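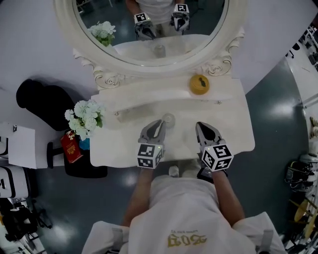

Illora Residence – Housekeeping and Room Safety

Room Inspection Checklist, Floor 2
Inspector: Janka Kadlec
Date: 17th July

Door closer and latch – pass
Smoke alarm test – pass
Window restrictor – fail, room 18. Screw missing from the left arm. Reported to Olga Carvalho.
Vanity table, stability and top surface – pass
Outlet covers – pass, one cracked in the linen room, tag 1366
Bathroom fan – weak draw in room 30, clean filter and retest
Hot water at tap – not tested, boiler service in progress
Escape route sign – pass

Restrictor to be fixed before the room is let again. Retest of fan: Yeshi Worku.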